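2020-06-30, Mestthorpe

**Trokari opens its long-table sorting room**

Hi, Renata Yáñez here from Trokari, with news I've been itching to share since May! Our new sorting room is open, and the small-parts work that used to happen in corners all over the building finally has a proper home.

If you've ever bought one of our Skusotitz repair kits, you know they're full of little bits. There are 15 kits in the range now, and we've packed 1251 of them this year on whatever surface was free (my own desk included, sorry to my keyboard). I love those kits, but I was so tired of finding washers in my coffee mug.

So we asked Ortner, the shop fitters down the road, to help us plan a room for people who sit and work with their hands all day. We wanted long white tables, because you can spot a dropped screw on white, and open metal shelves with plastic bins close enough that you're not hiking across the building for a refill. Damian Hubmann drew the layout 3 times before we all liked it, and he's still moving shelves when he thinks I'm at lunch.

"I wanted people to be able to sit down, pull a tray over and just get going," Damian says. "And I wanted the bins off the floor, please!"
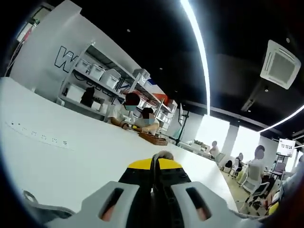
We're still fussing over the labels, and I'd like a few more trays before fall, but orders are already going out of the new room. Shops that want 100 kits or more can now ask for a mixed box, packed to their own list. Write to me or Damian at the Mestthorpe office and we'll send you the order sheet.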